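The Button Tin, and What Became of It

Posted in Sewing, Odds and ends

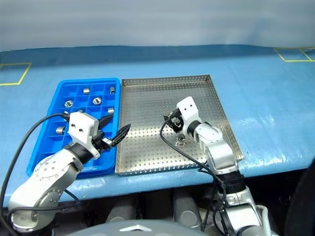
I have finally sorted my grandmother's buttons, and I'm so pleased with myself that you're getting a whole post about it. They came to me in a shortbread tin when I was nineteen, and the tin has followed me through five houses without ever once being properly tipped out. Every time I needed a shirt button I would stir with one finger, find something close enough and put the lid back on. What changed my mind was the idea of a cell for each kind, like the blue plastic tray up there with its small square compartments and six little metal parts, each sitting in its own. You look, you see, you pick it up. No stirring!

So on Sunday I cleared the kitchen table, spread out an old flannelette sheet (buttons bounce, and they roll a surprising distance on lino) and tipped.

There were 627 of them. I counted because my friend Rhea Baluyot had bet me a lemon slice that there'd be over a thousand, and I wanted that slice. It took most of the afternoon and two pots of tea, and I lost my place once when the phone rang and had to go back to the start of the whites.

The whites are the hard part, by the way. You think a white shirt button is a white shirt button, and then you have 113 of them in front of you and they're all different. Some are a bit blue, some are cream, some have a rim and some are dished in the middle. A few turned out to be shell. You can tell by touching one to your top lip: shell feels cold and plastic doesn't. I learned that from Jihad Nseir, who does alterations two doors down from the bakery and who once matched a coat button for me from across the room. I took him a handful of mystery ones in an envelope and he went through them on the counter like a man shelling peas. Casein, casein, glass, nylon, "don't iron this one", casein.

The glass ones are my favourites. They're black and tiny with a flower pressed into the top, and I think they came off a blouse in the only photo we have of my great-grandmother. I can't prove it. The photo is blurry and she's holding a goat. But the size looks right and there are enough of them for a blouse front and two cuffs, so I've decided.

Then there's the family archaeology. Six big toggles from the duffel coat my uncle wore until it could stand up by itself. A yellow duck from a cardigan that I remember being sick on. Leather football buttons, the woven-looking kind, from Pop's gardening jumper. And a card from a shop called Burnness, with four buttons still sewn to it and the price pencilled on the back. Mum says Burnness was the haberdashery in Bollotby, next to the butcher, and that it had wooden drawers right up to the ceiling and a ladder on a rail that kids were absolutely not allowed to touch. She touched it.

Now, how to sort them. I started with colour, like everyone does, and it looked gorgeous for an hour and was no use at all. When I'm mending I already know what size the buttonhole is, so size has to come first. I ended up with four sizes, then shank or sew-through, then colour within that. Two holes and four holes live together. I did try splitting them and it nearly broke me.

Anything with at least five matching is threaded on a loop of cotton so the set stays together. The singles are loose. I had 38 sets in the end, which is 38 cardigans or shirts or pyjama tops I could fix up without buying a thing, and I've already picked the green ones for the jacket I've been putting off since April.

I didn't keep everything. The rusty ones went, and so did the perished rubber ones off old suspenders, which had stuck to each other and to a press stud. Zoser, who is a cat and should not have been in the kitchen, got one toggle under the fridge before I noticed, so that set is now five and a promise.

The shortbread tin has kept its job, though. I couldn't bear it sitting empty. It holds the loose singles, the ones that match nothing, and my niece is allowed to stir those as much as she likes when she comes over. She does it with both hands, up to the wrists, exactly like I used to.

Rhea paid up, too. Passionfruit icing on the lemon slice. I've told her there's a second tin at Mum's, full of zips, and she's already naming her number.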